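The Saltow Parcel

My aunt Bisgaard (we all called her by her last name, even my mother did) left me a house in Volusbridge, 283 library books she never gave back, and a dog named Alum. I wanted the dog. The rest I found out about in the lawyer's office, with Alum asleep on my shoes.

So in December I drove down with a thermos and a plan to be finished in a weekend. Ha! The first night I read half a novel about a lighthouse, standing up in the hall with my coat on. The due slip in the back was older than I was.

The librarian was very nice on the phone. She said there was a fine, and then she said there was a cap on the fine, and the cap was 50 dollars, and could I please hold. When she came back she asked if one of the books was a green atlas of the Saltow coast. I said I'd look. 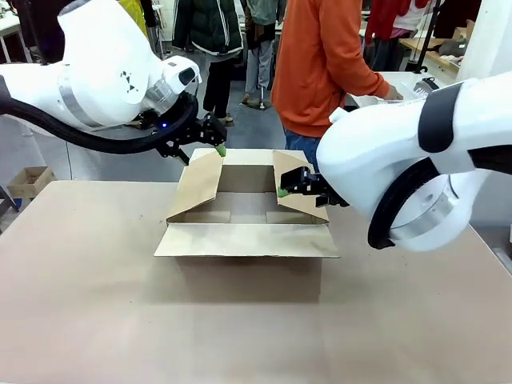 Hadi Awad

I looked for three days. I looked under the beds and in the piano bench and in the oven, where I found two cookbooks (fair enough) and a mitten. Alum followed me from room to room and sighed like a person waiting for a bus.

It was in the shed, under the paint cans – green, fat, swollen at the corners. Inside was a letter from a man who signed himself only "R." He said he would wait at the Saltow ferry until 7, and if she didn't come he'd understand, and would she at least return his atlas.

Well, I sat down on a paint can. I had known Bisgaard my whole life and she had never so much as mentioned a boat.

I called the library back. "It isn't yours," I said. "I think it's somebody's." There was a long quiet on the line and then the librarian said her father's name was Robert, and he was ninety-one, and he still talked about that atlas whenever it rained.

I took the rest of the books in four trips and paid the 50 dollars. The atlas I drove over myself, with Alum in the front seat and the letter tucked back in at page 232, where the ferry route was marked in pencil. He opened the door before I knocked. He looked at the dog first.

"You're late," he said, and went to put the kettle on.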